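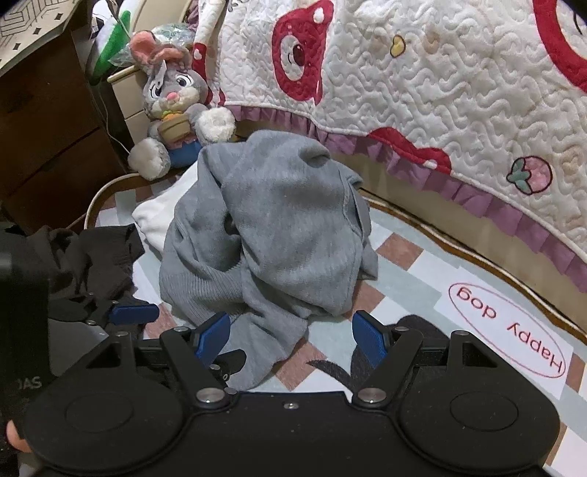 Ragnvald Hedlund

Re: [nerkari-users] folding demos, how many and how long

Quick one, on my way out – clothes on the rug are fine, the policy copes with clutter if you show it clutter. Grey thing in a heap with a white one half under it is exactly what I'd start on. Both grippers, pads wide open before you go in. Dont rush the first grasp.

Aim for 60 good ones by Sunday. Under 18 seconds each if you can, but a slow clean demo beats a fast scrappy one. Bin any where the cloth slips out and you go back for it more than once.

Ziltavmont script wants the left hand started first, otherwise the timestamps come out wrong. Will fix. Probaby.

Leemans wrote:
> Did 70 on the table, all one T-shirt, and it only folds that T-shirt.
> Do I keep them or start over on the floor?

Keep them. Mix in 3 or 4 other garments from now on, knits too.

R.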